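공용 주방 수납 개선 조사 보고서
생활공간디자인 수업 4조
조원: Lionel Vasseur, Wahyudi Ismail
제출일: 2018/05/03

1. 조사 배경
우리 조는 기숙사 공용 주방에서 밀폐용기와 뚜껑이 자주 짝을 잃는 문제를 주제로 정했다. 4월 초에 받은 거주자 설문에는 29명이 응답했다. 가장 많이 나온 불편은 뚜껑을 찾는 데 시간이 걸린다는 것이었고, 그다음은 서랍마다 무엇이 들어 있는지 모르겠다는 것이었다. 컵과 접시는 자리가 정해져 있어서 불만이 적었다.

2. 조사 방법
싱크대 아래 서랍과 문 달린 수납장을 차례로 열어 내용물을 적었다. 처음에는 용도별로 나누려고 했으나 같은 용기를 반찬통으로 쓰는 사람도 있고 도시락으로 쓰는 사람도 있어 기준이 맞지 않았다. 그래서 모양과 크기로 다시 나누었다. 주인을 알 수 없는 물건은 버리지 않고 따로 모아 일주일 동안 보관했다.

3. 서랍 정리
뚜껑은 용기와 분리해서 서랍 한 칸에 모으기로 했다. 겹쳐 쌓으면 아래쪽 것을 꺼내기 어려우므로 큰 것은 뒤쪽에 세우고 작은 것은 앞쪽에 눕히는 방식을 택했다. 시작할 때는 서랍을 비우고 바닥을 닦은 다음 둥근 뚜껑부터 넣었다. 연한 연두빛이 도는 반투명 뚜껑은 흰 서랍 바닥에서 눈에 잘 띄지 않는 편이어서, 나중에 어두운 색 매트를 까는 방안도 검토했다.

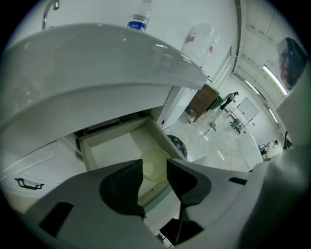

4. 조리대와 바닥
생수병은 조리대 위에 두는 사람이 많았다. 수도꼭지 가까이에 병이 모이면 설거지한 그릇을 놓을 자리가 줄어든다. 큰 물통은 조리대 옆으로 옮기고, 작은 병은 각자 방에서 보관하도록 안내문을 붙였다. 바닥에 두는 통은 서랍을 끝까지 뺄 때 걸리지 않는지 확인하고 위치를 정했다.

5. 비용
서랍 칸막이와 라벨 용지를 Weteck 매장에서 샀다. 칸막이는 3504원, 라벨 용지는 2160원이었다. 매트는 예산에 넣지 않았다.

6. 결과와 남은 문제
라벨을 붙인 뒤 거주자들에게 의견을 다시 물었다. 뚜껑 자리를 알게 되어 편하다는 답이 많았지만, 세워 둔 뚜껑이 서랍을 닫을 때 넘어진다는 지적도 있었다. 칸막이 간격을 좁히면 나아질 것으로 보이며 다음 과제에서 시험할 예정이다. 문 달린 수납장은 시간이 부족해 목록만 작성하고 정리는 하지 못했다. 목록은 Wahyudi Ismail이 보관하고 있다.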